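The Centenary Bag
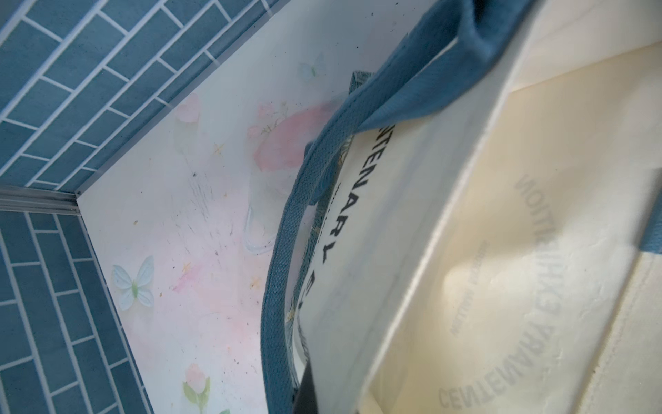

The bag, blue handle up.

The library in Tokarz turned 100 in July, and to celebrate it borrowed the best things out of everybody's attics and put them in the reading room under glass. I went on the first morning. I came home with sore feet, a head full of other people's teapots and a white canvas bag with CENTENARY EXHIBITION across it in big arched letters, and I can tell you that I have never loved a bag so much in my life.

It has blue handles! I had only seen it folded on the counter, so I didn't know about the handles until the woman at the desk shook it out, and then I said "Oh!" loud enough that a man by the maps turned to look. They're a soft, grayish sort of blue, the blue of my grandmother's good apron, and woven thick so they don't bite your shoulder. It cost five dollars. I would have paid 14.

The first thing it carried was bread. Then came peaches from the stand on the Lullell road, and library books (naturally), and a pair of wet boots that I shouldn't have put in there, and a lamp. The lamp stuck out a good way and I had to walk home with the shade leaning against my ear, but the bag held. I began to make up errands for it. I'd be sitting with my coffee, perfectly happy, and I'd think, well, we could use some nutmeg – and off we'd go, the bag and I, down the hill to Stitell's for one small jar of nutmeg.

My sister thought this was funny. She came to stay in September, and on the second day she picked the bag up off its hook and said, "Is this the famous one?" and put her whole head inside it.

"What are you doing?"

"Reading," said the bag. "It's all backward in here. The letters come through the cloth."

I told her that was ridiculous, and then of course I had to try it too. She was right. With the window behind it you could see the words showing through, gray and soft and the wrong way around, like a sign you pass in a car and catch again in the mirror. I stood in my own hallway with a bag on my head, reading slowly from right to left, and it smelled of peaches and a little of boots.

"You know what it wants?" my sister said. "A trip."

So we took it to Wellolitz on the early train. Neither of us had been since we were girls, when our mother used to take us to see the sea and buy us each a paper cone of hot nuts. We packed it the night before on the kitchen table and had a wonderful argument about it. I wanted the thermos at the bottom. She wanted the thermos on top, where a person could get at it. We took everything out and started over. In went two sweaters, rolled up tight, then the sandwiches, a deck of cards, the cheese, the plums, and my mother's old blanket, which did not fit and which we sat on until it did.

The train was nearly empty, and we played cards across the seat with the bag between us for a table. My sister won almost every hand and was unbearable! Then the line came out of the trees and there was the water, all of it at once, so bright that we both stopped talking. She had a card in the air and she just held it there.

We walked the whole length of the beach, each of us holding one handle, the way we used to carry the laundry basket, swinging it a little more with every step. The hot-nut man was gone, but there was a girl in a yellow booth selling fried dough, and we had that, and then we had it again. We filled the bag with stones. I don't know how many. They were gray and green and one was striped like a cat, and every one of them looked like a stone we couldn't leave behind.

"It was in an exhibition, this bag," my sister told the conductor on the way home, when he asked if we needed a hand getting it up on the rack.

"Is that so?" he said, and he lifted it, and made a noise, and put it on the floor.

The stones are along my windowsill now. My sister took the striped one. She calls on most evenings around six, and the last time, before she'd even said hello, she wanted to know whether the library in her town was old enough to be having a centenary too, and if it was, whether I thought they'd do the handles in red.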